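Adley Toy Library: Progress Report to the Ngata Fund
Saturday, April 5, 2025

Sorting of the donated building blocks is under way and on budget. The donation came to 3,000 pieces, delivered in mixed sacks with no sets kept together. Of the $700 granted for storage and labels, $80 is left.

We changed one thing from the original plan. Small lots go out on the table first and are sorted by color into separate bins and trays. Checking for cracks and missing studs comes after that. Doing both at once was slow, and pieces were going back into the wrong containers. Clear bins are used where we can get them, so the contents can be checked without lifting anything out.
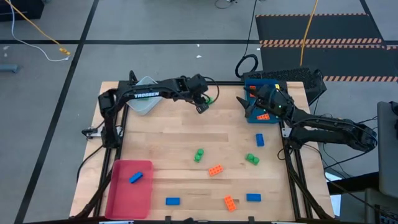 Murray Kingi asked whether color was the right way to sort at all, given that families borrow by set and a child building a house wants long blocks and short blocks together. He would like the final boxes made up by size. We have agreed to this for the lending boxes. Color sorting stays as the first step, as it makes the checking easier.

Work completed to date:
Shelving at the Cerkedby branch put up and leveled.
Labels printed for all bins.
First 5 lending boxes packed and entered in the catalog.

Still to do: the remaining sacks, a parts list for the inside of each lid, and a decision on what happens to odd pieces. Skiditz has offered to take any that don't fit our boxes. We expect to have every box on the shelf by September. No further funds are requested at this stage.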